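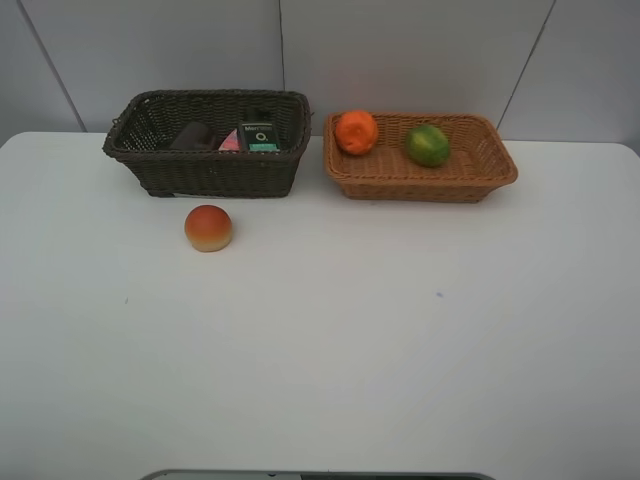
Millemau gripper pads, set of 6

I look after one pick-and-place cell, and these replaced the stock fingertips on its gripper. Swapping them took 18 minutes, most of it cleaning old adhesive off the fingers.

The pads are thicker than the originals, so the closed position has to be taught again. I skipped that the first time and the arm stopped on a force fault. After a reset it was fine — the manual does mention it, on the last page.

Grip on fruit and bread rolls is good at low force. Small cartons are less reliable and sometimes twist. At 900 cycles the left pad had a shiny patch but no tearing.

Kazimiera Szulc on our other shift prefers the Drostano pads, which are harder and easier to wipe down. I'm staying with these for soft items. Four stars. The screws supplied are too short, so keep your old ones.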